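Wie Vereine mit guten Nachrichten umgehen – Projektbericht unserer Gruppe im Seminar Sport und Öffentlichkeit

Als wir im April mit dem Projekt anfingen, wollten wir eigentlich über Trikotwerbung schreiben. Dass es am Ende um Hochzeiten, Babys und Umzüge ging, verdanken wir Saadet, die in der ersten Sitzung erzählte, wie sie wegen eines einzigen Verlobungsfotos eine halbe Nacht lang Kommentare gelesen hatte (und danach fast verschlafen hätte). Wir haben gelacht und waren dann alle drei ziemlich schnell bei der Frage, wer solche Beiträge überhaupt schreibt: die Spielerin selbst, die Familie oder doch die Pressestelle?

Untersucht haben wir zwei Footballvereine aus der zweiten Liga, Wirndale und Estodwood. Beide sind klein genug, dass man dort noch ans Telefon geht, und beide haben eine treue Anhängerschaft, die im Netz sehr fleißig mitredet. Insgesamt haben wir 200 Beiträge gesammelt, davon waren 40 privater Natur, also Verlobungen, Geburten, Hunde, neue Wohnungen und ein sehr ausführlich bebildertes Gartenhaus. Sortiert haben wir sie zuerst nach Anlass und später noch einmal nach Tonfall, was deutlich länger gedauert hat als geplant, weil Flynn und ich uns bei der Kategorie »herzlich« partout nicht einig wurden.

Bei Wirndale schreiben die Spieler fast alles selbst. Man merkt es an den Tippfehlern und daran, dass die Texte mal aus zwei Wörtern bestehen und mal kein Ende nehmen. In Estodwood liest vorher jemand mit, und eine Babynachricht klingt dort schon mal wie eine Vertragsverlängerung. Den Fans gefällt trotzdem beides! Unter den geglätteten Beiträgen standen nach unserer Zählung sogar etwas mehr Glückwünsche, dafür kürzere.

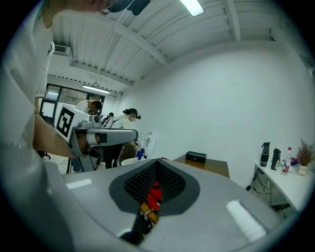 Hamish Innes sah das im Gespräch mit uns anders und meinte, die Zahl der Glückwünsche sage wenig aus, man müsse schauen, wer nach einer Woche noch nachfrage, wie es dem Kind gehe. Er fand außerdem, wir hätten die Partnerinnen und Partner zu sehr als Beiwerk behandelt. Das hat uns erst ein bisschen geärgert, aber wir haben daraufhin noch einmal alle Texte durchgesehen, und in 11 davon wird die Partnerin tatsächlich nicht einmal beim Namen genannt. Das steht jetzt als eigener Abschnitt im Anhang.

Schwierig war der Umgang mit den Kommentaren. Wir zitieren keine privaten Konten und haben die Sammlung nur auf dem Seminarlaufwerk liegen. Beiträge, auf denen Kinder gut zu erkennen sind, haben wir lediglich als Text ausgewertet.

Was uns fehlt, ist der Vergleich mit einem größeren Verein. Bei Toom haben wir zweimal angefragt und sehr freundliche Absagen bekommen. Wer im nächsten Semester weitermachen möchte, darf unsere Tabelle gern übernehmen, sie hat 12 Spalten und ist leider nur teilweise beschriftet. Danke an Ojārs Lepik fürs geduldige Gegenlesen und an Saadet Soylu und Flynn Ellery für die langen Nachmittage!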